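Tranora Community Help
Home > Household > Waste and Recycling

Kitchen can liner keeps sliding down and the bottom gets wet. Sizing or technique?

Posted by Brayan Cuervo
November 19, 2019

I have a round kitchen can, no lid, straight sides with a slight taper toward the floor. The box of liners I bought says 13 gallon. The can has no capacity printed on it anywhere that I can find.

Two problems. First, after a day or two the liner slips off the rim on one side and folds into the can, and whatever goes in next lands between the liner and the wall. Second, when I pull the full bag out there is often a small amount of liquid in the bottom of the can even if the bag has no visible hole.

I measured the can at 16 inches across the top and 19 inches tall. The liners are flat-packed, no drawstring. I have tried a rubber band around the rim. It holds until the bag is half full and then rolls off. I have also tried tying a knot in the slack, and that tears the film.

Is this the wrong size, the wrong thickness, or am I putting them in wrong? I would like to keep using the rest of the box if possible.

2 answers, sorted by helpful votes

Espinoza

It is the wrong size, and the gallon figure on the box is not much help here. Liners are sold by gallons but they fit by circumference and length, and two cans of the same volume can need different bags.

For a round can, multiply the diameter of the top by 3.14 to get the circumference. Divide that by two to get the flat width of the bag that will just go around the rim. With a 16 inch opening the circumference is a little over 50 inches, so the minimum flat width is a little over 25 inches. A typical 13 gallon liner is 24 inches wide when laid flat. You are stretching it to get it over the rim, and stretched film creeps. It thins at the rim, relaxes, and lets go on whichever side carries more weight.

For length, add the height of the can, half the diameter of the base, and a few inches for the fold-over. If your base is close to the top in size, that is 19 plus 8 plus 3, or 30 inches. A bag shorter than that hangs above the floor of the can, and the full load is then carried by the rim and the bottom seal together. Most of the slow leaks I have traced come from the seal under that kind of load. Fill the bag with an inch of water over a sink and watch the seam for a minute. A pinhole in the seam is hard to see dry. 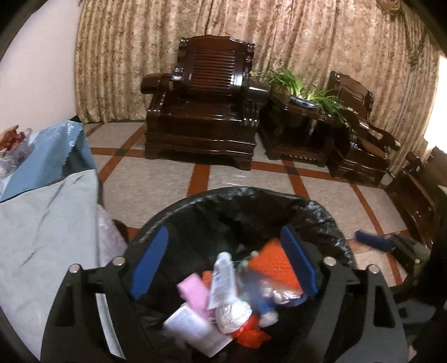
Reading time: 3 min

On thickness: film is listed in mils or microns. One mil is 25.4 microns. For ordinary kitchen waste, 0.9 mil is enough if the bag is the right size. Going thicker on a bag that is too narrow makes the slipping worse, as the film has less give and pulls back harder.

There are two resins you will run into. High density film is crinkly and thin, resists heat fairly well, and tears fast once it is nicked. Low density or linear low density film is softer, stretches before it tears, and handles corners of cartons and cans better. For mixed packaging waste use linear low density. For paper only, high density is cheaper and adequate.

Installation, in order:

Open the bag fully and shake air into it before it goes near the can.
Push the bottom seal down to the floor of the can with your fist.
Fold at least three inches of film over the rim all the way around.
Press the air out from between the bag and the wall. If it balloons back up, the can has no vent.

A can without a vent traps air under the liner and lifts it each time something is dropped in. Drill one 1/4 inch hole on each side, a couple of inches below the rim. This also removes the suction when you lift a full bag, and that suction is a common reason for bottom seams opening on the way out. You would see it as liquid in the can with no obvious hole, which matches your second problem. Do not drill near the base.

As for the rest of the box, use them in a smaller can. A 10 or 11 inch opening will leave slack, and you can gather the slack on one side and twist it under the rim without a knot.

Comment from Brayan Cuervo: Box says 24 x 27. So short as well as narrow. I will try the vent holes first and measure the base tonight.

Comment from Espinoza: 27 is three inches short. The holes will help with the lifting. They will not fix the slipping.

Wovora

Check for condensation before you buy anything. Wet food scraps in a closed bag give off moisture, and a can on a cold floor will collect it on the inside wall. Wipe the can dry, put in an empty liner, leave it overnight. If the bottom is damp in the morning the water is not coming from your trash.

A sheet of newspaper in the bottom of the can takes care of small amounts either way. Change it when you change the bag.

I buy the bags with a drawstring and have no trouble with the rim. They cost more per bag. Same size question applies, get the width right first.

Comment from Espinoza: Agree on the newspaper. An elastic top will also hold better than a drawstring on a round rim.

Related threads
Converting mils, microns and gauge
Do compostable liners go soft before pickup?
Square can, round bag: what flat width do I need?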